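Fold It or Leave It

By Awuor Gachanja

I have folded clothes for other people for thirteen years, first in the back of a laundromat on Koivisto Street and now in the linen room at Candside, where the residents' personal laundry comes down in the morning and has to be back upstairs by supper. I think most people fold too much. I also think the things that do deserve folding are usually folded badly, and the reason is that we were all taught to aim at the wrong result.

The wrong result is the stack. Ask anyone what good folding looks like and they will describe a shelf in a store. Every sweater is the same width, every edge lines up, and the colors run in some sort of order. A store has to do that. Its shirts are waiting to be bought, and a customer who sees a neat pile thinks well of the shirt. Once you get the shirt home, it has a different job. It has to be found, put on, washed and found again. A fold is good if it helps with that.

I tested this on my own household in February. I stopped folding four kinds of things: underwear, pajamas, dish towels and anything belonging to my son that he wears for soccer. Each got a bin. The clean clothes went from the dryer to the bin by the handful. I expected complaints about wrinkles and I didn't get one. What I got was the best part of an evening back every week, and my son now puts away his own soccer clothes, which he never did when putting away meant folding first.

My sister thinks this is giving up. Her linen closet is a beautiful thing and I admire it when I visit. She also has a rule that the children may not take their own towels out of it, because they disturb the pile. I would call that a closet that has stopped working.

So my first point is that you should sort before you ask whether to fold. Some cloth doesn't care. Fleece doesn't care, terry mostly doesn't, and knit sleepwear will look the same by midnight whatever you do to it at noon. Cotton dress shirts care a great deal. Linen cares so much that I would rather hang it. Good T-shirts are somewhere in the middle, and they are where most of the arguing happens.

My second point is about the things that are worth folding. People start too soon. They pull a shirt out of the basket in a ball, grab whatever edge comes up first and begin making a rectangle out of it. Then they smooth the wrinkles by hand on top of the fold, which presses them in.

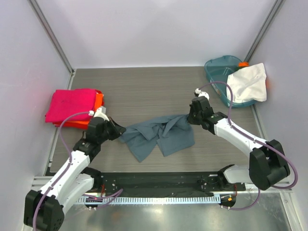

The crumpled stage is where the work is. A blue cloth lying in a heap on the table has corners in it somewhere, and until you have hold of one you can't do anything useful. Pinch a corner and lift, and the folds start running toward the middle, and you can begin to see which way the thing wants to open. Find the next corner along the same edge. Then pull it flat, all the way flat, before you bring anything over anything else. I tell every new person in our department that the flattening should take longer than the folding. They nod and then they do it the other way for a month.

I also want to defend the short stack. One pink piece on top of one orange piece is a stack you can use. You can see both colors from the side, and you can take the bottom one without wrecking the top one. If the orange sticks out a little past the pink, it does no harm at all. I have watched grown people take a pile apart and redo it because the edges showed. Upstairs, the resident takes what she wants from the middle and the whole thing slumps over anyway. We now send personal laundry up in low stacks, and it comes back down less often with a note saying something was missing when it was only buried.

And I would like to say a word for the tray. Every folding table needs a place for what isn't ready: the odd sock, the shirt with a stain that needs another look, the white cloth you can't decide about. It can go in crumpled. Folding something you are going to unfold in ten minutes is a waste of your hands. At the laundromat we had no such place and the undecided things wandered around the table until they got folded in with somebody else's order.

Svitlana Bondarchuk, who trained me there, disagreed with me on nearly all of this. She folded everything, including cleaning rags, and she did it faster than I can do it now. Her argument was that if you fold the rags you never have to stop and think about which things get folded. I have turned that over many times. It is a fair argument for a person as fast as she was. For the rest of us, deciding once that rags go in a bin takes less effort than folding them for the rest of our lives.

There is a better objection, and it comes from the residents. For some of them, a folded nightgown means that someone took care with it. One woman told me that her mother judged a house by its drawers, and that she did not want hers sent back in a heap, fleece or no fleece. She was right, and we fold hers. Clothes belong to somebody, and what that person wants comes ahead of any theory of mine. We keep a card for each of the 195 residents whose personal laundry we do, and the card says fold, hang or bin. Most people, when they were asked, chose some of each.

That is what I would suggest at home as well. Ask the people whose clothes they are. You may find that your husband has never once cared how his undershirts arrive, and that your daughter cares very much about one particular pair of jeans. Fold the jeans. Get them flat first, seam against seam, and take your time over it. Put the undershirts in a bin and go sit down.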